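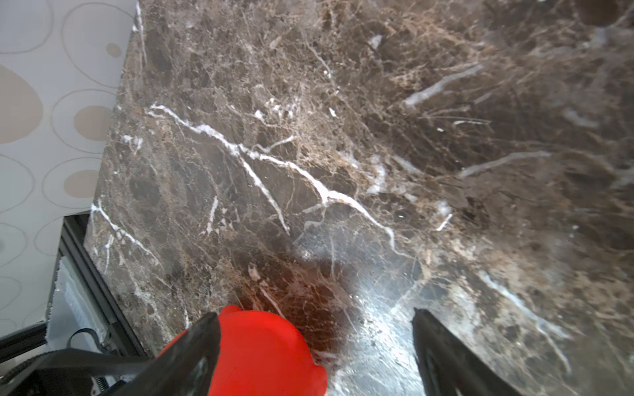 I have to choose between two sets of fingers for our two-arm cell, and I would be glad for opinions before I order the second pair. The choices are the Plevura fingers, which are on the arms now, and the Felidero ones, which are narrower and have a soft skin over the full length. The work is picking up hollow plastic piggy banks, turning them over and taking out the round plug in the belly. My first trouble is with the wrist camera more than with the fingers. The counter is polished stone, and with the gripper open over it a big bright glare lies between the fingertips, just past the red bank. Auto exposure does not like this at all. My detector then loses the right fingertip, and the Hrynyshyn controller stops the arm for safety.

With exposure fixed by hand it is better, but then the light veins of the stone become noise. I did not want to change the counter, because the final place for this robot will also have a shiny surface.

For simple picking I can give numbers. With the Plevura fingers I made 300 picks, and 291 were good. Most of the bad ones were the smooth red bank, which turned in the grip before lifting. With the Felidero sample set I made fewer picks, so I prefer not to give a percent.
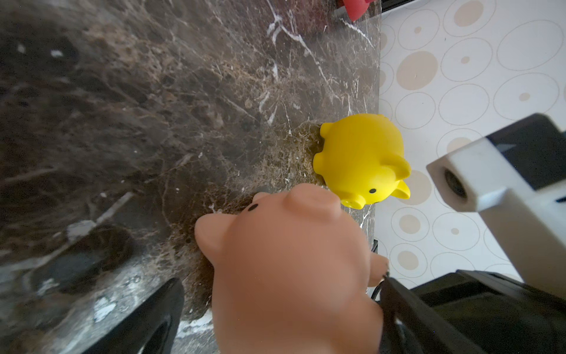

What I noticed is that a hard finger must be well placed, and when two banks stand close together there is little space to do this. The soft finger forgives more, but it pushes the neighbor away while closing. In my case this is worse, as the other arm already has a plan for the neighbor.

Which one would you buy? Both arms will get the same fingers, for spare parts reasons.

Yiğit Aydoğan
November 22, 2019

gantry_moss
Felidero, no question. Your failures are slipping failures and a soft skin fixes slipping. Everything else you wrote is planning, and you can fix planning in software for free.

Yiğit Aydoğan
Thank you, but I am not sure it is free. I already spent most of February on the planner. Also the soft skin took dust very fast, and after cleaning with alcohol it became sticky for a day. Did you have this too?

gantry_moss
Use soap and water, no alcohol. The manual says it somewhere in the back.

halfstep
I disagree with gantry_moss. Picking is the easy half here. How do the fingers do on the plug? A wide soft tip will only rub over the top of it. And please tell us how the plugs look, "round" can mean many things.
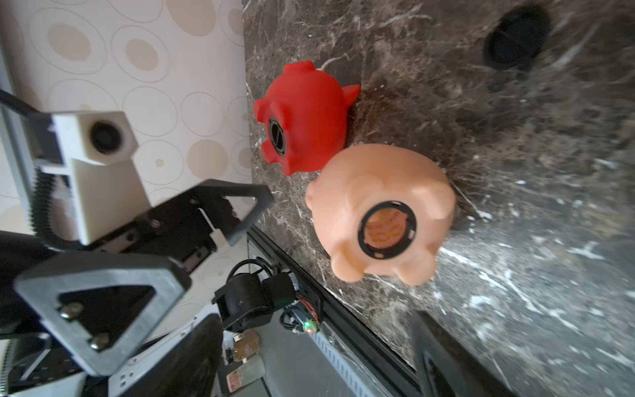 Plugs were the part I tested least, so your question is fair. I did 53 tries with the Plevura fingers and I stopped writing down results after I changed the angle of approach, so these are mixed data and I will not defend them. The plugs are also not the same. On the red bank it is a black one with a ribbed ring and one straight slot across the middle. The peach bank has small notches around the rim and a translucent orange disc inside. For the slot I would like to try a thin blade edge, and for the notches it is probably better to pinch from both sides. The one finger has a small white pad at the tip, and I think this pad is too blunt for the slot. A 6 mm blade insert is possible, I would print it myself.
Yiğit Aydoğan

halfstep
Then this decides it for me. Stay with the Plevura, they are hard enough to carry an insert and you can screw things to them. On a soft finger the insert will move.

gantry_moss
It moves if you glue it. If you make a sleeve, it doesn't. I have run sleeves on Felidero fingers for a long time.

tarn_lowe
Can I ask about the glare again? I had the same on a steel table and I put an Isitz polarizing film over the lens. It costs you light, so the exposure gets longer and fast moves become blurry. For slow work on a plug it should be fine. Turn the film by small steps and watch the live picture, the right angle is very narrow.

Yiğit Aydoğan
I did not think of a film, thank you. The camera housing is printed, so I can add a groove for it. Slow moves are no problem for the plug work. One more thing I should say: a plug that is out is also hard for my detector, it is a black disc on dark stone. From the fixed camera I can hardly find the one by the red bank and the one in front of the yellow bank, even when I know where to look.
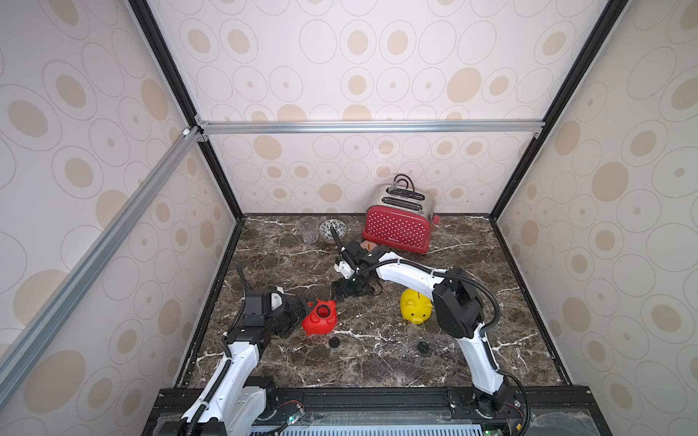

Fikri Setiawan
I would not buy the same fingers for both arms. One arm holds the body and the other works on the plug, and these are different jobs. Put the soft ones on the holding arm, where slipping is your problem, and keep the hard ones with the blade insert on the other. Two kinds of spare parts is a small price.

For the discs I would stop searching the whole table. Let the arm that takes the plug out carry it to a light-colored saucer or tray and release it there, then you always know the place.

halfstep
Mixed fingers means the arms can't swap roles any more. If the bank lands on the wrong side you have to hand it over, and a handover with a soft finger is not nice.

Fikri Setiawan
True, but how often does he need to swap? The banks can be placed so that each arm keeps its side.

Yiğit Aydoğan
In my task the start positions are random, so yes, I would need to swap sometimes. Still, I like this idea more than my own. I will borrow the Felidero sample set again, mount it on the left arm only, and repeat the same 300 picks. The film I order today. If gantry_moss could post a drawing of the sleeve, I would print it together with the insert.

gantry_moss
Will post it tonight. Check the wall thickness before you print, mine is for a slightly older finger.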